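Home Issues Authors Submit Contact
Search this site Enter keywords Go

3. Cell set-up and upkeep

3.1 The table and the wrist camera

All trials were run on a single cell, built at the Tremeo workshop and kept in the same corner for the whole study. The arm is bolted to a steel plate at one side of the table. It carries a two-finger gripper with padded fingers and a small camera mounted at the wrist, angled forwards so that the fingers come into view at the lower right. We chose a mat with a printed grid because the lines give a quick check on the camera angle without any extra target.

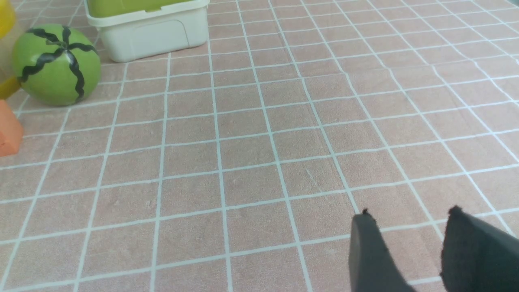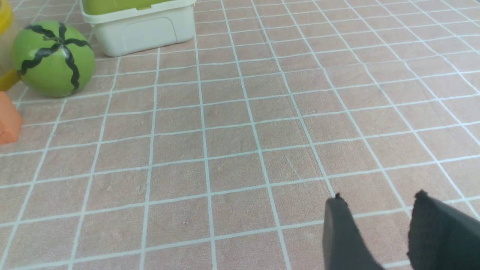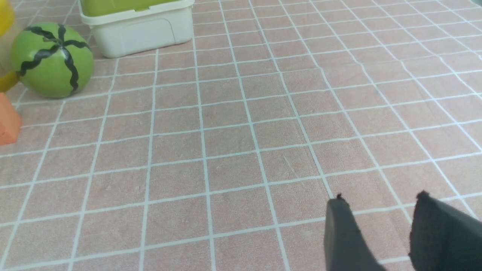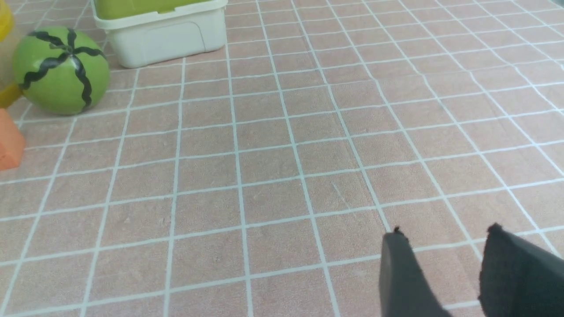

Figure 3. Wrist-camera views of the gridded mat with the gripper open. The watermelon ball and the white container stand at the upper left in all four.

3.2 Camera check

The camera bracket is held by two screws and a locating pin. In the first weeks the pin hole had been drilled slightly too wide, and the bracket crept under the pull of the cable each time the wrist turned. The error was small at the fingers but grew towards the far side of the table. We fitted a sleeve in the hole, moved the cable clip closer to the joint and put thread lock on both screws. After that the bracket was left alone unless a check failed.

The check takes a few minutes and is done before the first run of the day. The arm is sent to its rest pose, one image is saved, and the crossings of the grid lines are compared with those in a stored image from the same pose. Crossings near the fingers are given more weight than distant ones, where the squares are small in the image and the lines are hard to place. A printed line on a soft mat is never quite straight, so we compare each crossing with its own earlier position and do not fit a perfect grid. The mat is taped down along its underside – lifting it means that a new stored image has to be made.

Over the study the cell completed 619 runs. The check failed on 14 mornings. Most of these failures were put right by pressing the mat flat and taking the image again. The remainder needed the bracket to be reseated, and in those cases the hand-to-camera calibration was repeated in full before any more data were kept.

3.3 Finger pads

The pads wear at the tips first. A worn tip does little harm when the gripper closes on a large round object, but it matters for thin edges, where the last few millimetres do the work. We inspected the pads by eye at each check and changed them in pairs, even when only one looked poor, so that the two sides would grip alike. Small tufts at the tip were left in place unless they reached into the gap far enough to upset the closing position.

To fit new pads, the arm is parked, the drive is switched off and the old backing is peeled away from the base upwards. The metal is wiped with alcohol and left to dry. The new pads are pressed on and held under a light clamp for 65 minutes. The gripper is then opened and closed with nothing between the fingers, and the closed position is written to the settings file. Skipping this last step caused our only lost session, in April, when the controller took the thicker new pads for a held object and reported a grasp on every attempt.

3.4 Logging

Each change to the cell was entered in a plain text log next to the run number. Mirko Lo Presti wrote the script that reads this log and marks any run made between a failed check and the repair that followed it. Marked runs are left out of the results in Section 4. The raw files are kept, including the rest-pose images.

Related items
Prerico: notes on cable routing for small arms
Pemovico gripper trials, part two
Haque: grid targets and soft surfaces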